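Filed under: Coaching Courses > Level 2 > Handouts

We use cookies to remember your settings. By carrying on you agree to our cookie policy.

Session 6: Defending corners (notes to go with Friday's talk)

Kwan-ho Ng

Right, these are my notes tidied up a bit, because half of you were scribbling so fast I felt guilty! Bring them along next time, we'll be out on the grass at Halliday Park and I'm not printing more.

We started with zonal against man-to-man. I'm a mixed man myself. When I had the Jatstead under-15s I put four players across the six-yard box, strongest header in the middle, and let the rest pick up runners. It isn't clever but teenagers can remember it on a wet morning, and that counts for a lot.

Then the near post. I bang on about this (sorry) but a ball that gets past the first defender causes chaos for everyone behind. Put somebody there who enjoys attacking the ball. Height helps, but I'd take a brave short one over a tall one who ducks.

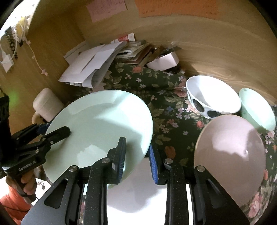
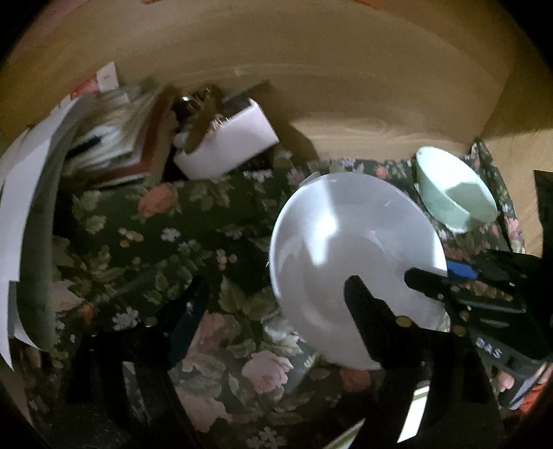

Next, the keeper. Agree the call before the match and stick to it. "Keeper's" means everyone else clears a path, "away" means head it, and anything else is just noise. At Bukon we had a lovely lad in goal who shouted both in one breath, and we let in two that way against Drillier Town before I noticed what was going on.

Second balls! This is where I ran out of time. Leave one player on the edge of the area, facing the play, on their toes. When the clearance goes out, the whole line steps up together, and I mean sprints, ten yards at least. Most of the goals in the clips I showed came from a defender strolling out and playing everybody onside.

For your own practice: 40 minutes, no longer. Start with no opposition, just serves and calls, then add attackers a couple at a time. Swap the server often or they'll all learn one person's delivery.

Homework is to watch any full match and note where each defender stands at the first corner, then do the same for the last one. Sketches are fine, mine are terrible. Hand them in before we break up in December.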